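賃貸の台所にある古い消火器、どうやって処分すればいいですか

12/9/25 投稿
カテゴリ:住まい・防災

だしがら

築年数の古い賃貸(Plilcombeという建物です)に住んでいます。台所の流しの下を片付けていたら、自分で買った消火器が出てきました。前の部屋から持ってきてそのまま忘れていたもので、買ったのは12年前です。メーカーはPlavov、粉末タイプの住宅用と書いてあります。

本体の底に少しさびがあります。圧力計はついていて、針は緑の範囲に入っています。レバーの黄色い栓も抜けていません。

市のごみ分別表を見たら「収集できません。販売店等に相談」としか書いてありませんでした。近所のホームセンターBrennanに電話したところ、新しいものを買えば同じ本数だけ引き取る、手数料は800円、とのことでした。

知りたいのは次のことです。
・針が緑なら、まだ使えると考えていいのか
・中身を自分で出して、空の缶として捨ててもいいのか
・買い替える場合、台所のどこに置くのがいいのか

共用廊下には建物の消火器が別にあります。部屋の中にも必要かどうか、そこも迷っています。よろしくお願いします。

ねじやま

針が緑でも買い替えです。住宅用の使用期限はだいたいラベルに書いてあって、5年のものが多いです。12年なら過ぎているはずなので、まず本体の側面を見てください。「使用期限」か「設計標準使用期限」という欄があります。

圧力計でわかるのは中の圧力だけです。薬剤が固まっているか、容器が傷んでいるかは針ではわかりません。住宅用は薬剤の詰め替えができない作りなので、期限が来たら本体ごと交換になります。

中身を自分で出すのはやめたほうがいいです。粉がかなり広い範囲に飛びます。風呂場でやった人の話を読んだことがありますが、換気扇の中まで粉が入って掃除が大変だったそうです。それに、空になっても消火器は消火器なので、普通の缶の日には出せません。

底のさびが気になります。さびたものや変形したものは、レバーを握ったときに容器が破裂して、けがをする事故が過去に起きています。試しに握ってみる、というのもしないでください。持っていくまでは、湿気の少ない、倒れない場所に立てておけば大丈夫です。横にして車に積むときは、転がらないように毛布か何かで挟んでください。

Brennanの800円は引き取りの値段としては普通だと思います。ただ、リサイクルシールの代金が入っているのかどうかは聞いておいたほうがいいです。古いものにはシールが貼られていないことがあって、その場合は別に買うことになります。シール代と運搬費が別々になっている店もあります。買い替えをしないなら、消火器リサイクルの窓口になっている販売店や防災業者が地域にあるので、「消火器 リサイクル 窓口」で検索して、行く前に電話をしてください。店によっては取りに来てもらうこともできます。

だしがら(質問者)

ラベルを見ました。使用期限の欄があり、とっくに過ぎていました。試しに握るところでした。シール代のことは店に聞いてみます。

あまどい

うちは消火スプレーだけです。安いし軽いし、それで十分じゃないですか。消火器は重くて、いざというとき使えないと思います。

ねじやま

スプレーは出る時間が短いので、天ぷら油や小さな火には使えても、カーテンに移ったような火には足りないことがあります。両方あるのが一番いいですが、どちらか一つなら私は消火器にします。小型のものなら片手で持てます。スプレーにも使用期限があるので、缶の底を見ておいてください。

くもりのち

置き場所について書きます。以前、Trindmontという管理会社で設備の仕事をしていました。

まず、流しの下はやめたほうがいいです。湿気でさびますし、扉を開けてしゃがまないと取れません。今回の底のさびも、置き場所のせいかもしれません。

コンロのすぐ横もだめです。火が出たときに手を伸ばせなくなります。本体が熱くなるのもよくないです。台所の出入口のそばで、廊下や玄関に逃げられる側に置くのが基本です。火元に向かって消火器を取りに行く形にならないようにします。

床に直接置くなら、底が湿らないように専用の台か薄い板を敷いてください。壁に掛ける場合は高くしすぎないことです。私は自分の家では床から100センチのところに持ち手が来るようにしています。背の低い家族がいるなら、もっと下げてください。賃貸で壁に穴を開けられないなら、床置きで問題ありません。

避けたい場所は、直射日光の当たる窓際、風呂の脱衣所、ベランダの三つです。ベランダは雨と日差しの両方にさらされるので、一番早く傷みます。物の陰になる場所もよくありません。買った直後は見えていても、そのうち前に米びつや段ボールが置かれて、取れなくなります。 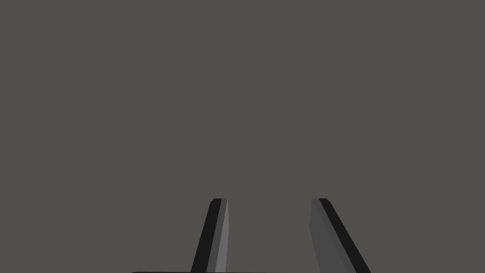
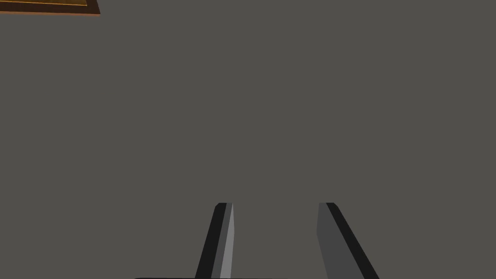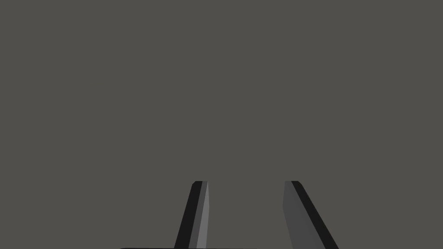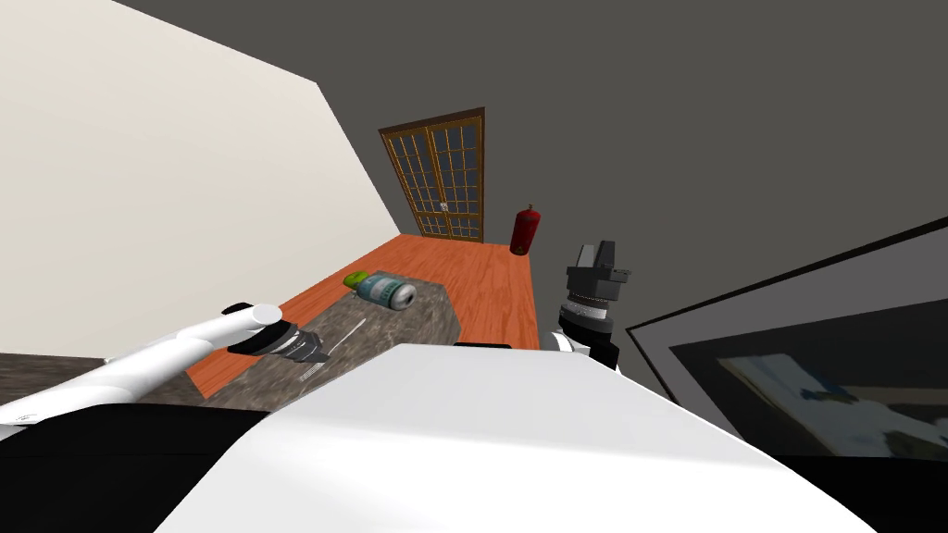
4枚目には赤い消火器が写っています。

だしがら(質問者)

共用廊下に建物の消火器がある場合でも、部屋の中に自分用の消火器を置いたほうがいいのでしょうか。

くもりのち

置いたほうがいいです。共用廊下のものは建物の設備なので、火事のときは誰が使ってもかまいませんが、部屋を出て取りに行って戻るまでに火が大きくなります。一般の住宅の部屋の中に消火器を置く義務は基本的にないので、大家さんが用意していなければ自分で買うことになります。高いものを選ぶ必要はありません。住宅用と表示があるものなら、台所の火に使えるかどうかが絵で書いてあります。

使い方も書いておきます。黄色い栓を上に引き抜き、ホースの先を持って火元に向け、レバーを強く握ります。ホースがない小型のものは、本体ごと火に向けます。油の火のときは近づきすぎないでください。勢いで油が飛び散ります。少し離れたところからかけ始めて、消えたように見えても途中でやめずに全部かけます。そのあとでコンロの火を止めてください。近寄って先に止められる状態なら、もちろん先に止めてかまいません。

火が天井まで届いていたら、消火器では無理です。ドアを閉めて逃げて、外から119番です。

だしがら(質問者)

ありがとうございました。Brennanにもう一度電話したら、800円は引き取りの手数料だけで、シールがない場合は別料金とのことでした。うちのものには貼られていなかったので、シールも一緒に頼みました。

新しいのは、粉の掃除が大変そうなので、強化液タイプの住宅用にするつもりです。置き場所は台所の入口の、冷蔵庫と反対側の床にします。ゴミ箱を動かせば前に何も来ません。

ねじやま

強化液は後片付けが粉よりかなり楽です。油の火にも向いています。買ったら、本体の期限を紙に書いて冷蔵庫の横にでも貼っておくといいです。うちは毎年2月に、家じゅうの電池と一緒に確認しています。

くもりのち

書き忘れましたが、火災警報器のほうも見ておいてください。こちらにも寿命があります。賃貸なら本体の交換は管理会社に聞くのが先です。勝手に外すと、あとで話がややこしくなることがあります。

この質問は解決済みです。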